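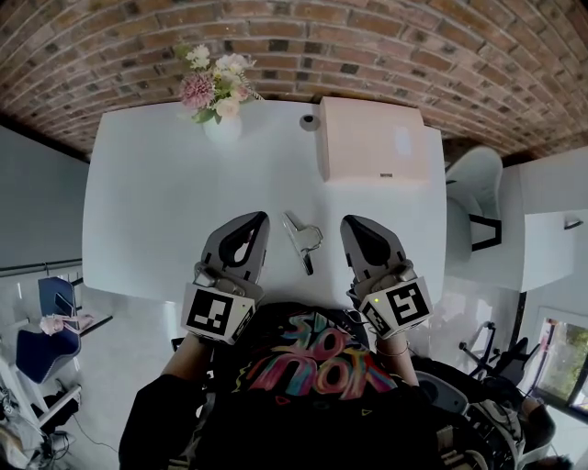

Two hand-held grippers with marker blocks and a metal binder clip on the table, from the view used by Grernetti. Photo: Soltirico

Soltirico releases Grernetti 2, software that turns hand-held gripper recordings into robot motion

LULSTEAD, July 2018 — Soltirico, a developer of control and perception software, today announced version 2 of Grernetti, its toolkit for teaching two-arm tasks to robots. The new version reads recordings made by a person with a gripper in each hand, calculates the path of both grippers, and writes a motion plan that a robot controller can follow.

Until now, users of Grernetti had to process the left and the right gripper separately and bring the two paths together by hand. This was slow work, and small errors in timing were difficult to find. In version 2 both paths are solved in one step and on one clock. When one marker is hidden from the overhead view for a short moment, the software continues the path with the help of the images from the gripper itself, and it shows to the user which part of the path was estimated.

The company has tested the release with a library of 3000 recordings made at its Lulstead office. They cover 16 tabletop tasks with small everyday objects, among them binder clips, which are a demanding case for perception. The metal parts reflect light, the shape is thin from one side and wide from the other, and the clip can lie on the table at any angle. Soltirico has set aside 400 of the recordings as a fixed test set, and every future version of Grernetti will be measured on the same set before it is released.
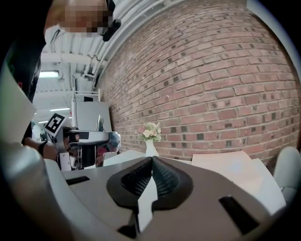
Wide-angle view past the dark fingers of one gripper, with the second gripper and its square marker at left. Photo: Soltirico

Wide-angle images have been a particular concern of the development team. A very wide lens keeps the fingers, the table and the other gripper in one view, but it also bends every straight line in the room. Earlier versions flattened the image first and then searched for the markers, and in this step detail near the border was lost. Grernetti 2 searches directly in the bent image and corrects only the corner points of each marker. Calibration is now done from the recording itself, so a separate session with a printed board is no longer required.

Other changes in this release:

— A planner that checks the distance between both arms along the whole path, and slows down one arm where they come too close
— A timeline viewer with both camera views side by side
— Labels for start, grasp and release, which can be corrected with the keyboard
— Export to Azimi, the Soltirico simulation tool, including the table surface and the objects on it
— Clearer error messages when a recording has missing images

Recordings made for the first version can be opened without conversion. However, projects that use a custom marker layout have to be saved again one time in the new settings window. The steps are explained in the upgrade notes.

Availability

Grernetti 2 is available from today for all customers with a valid maintenance contract. New customers can request a trial license through the Soltirico website. An update with support for more than two grippers in one recording is planned for September.

About Soltirico

Soltirico develops software for robot control, perception and motion planning. Its products are Grernetti, for the processing of recorded demonstrations, and Azimi, for simulation. The company has its office in Lulstead.

Press contact: Soltirico Press Office, Lulstead. Images in print resolution are available on request.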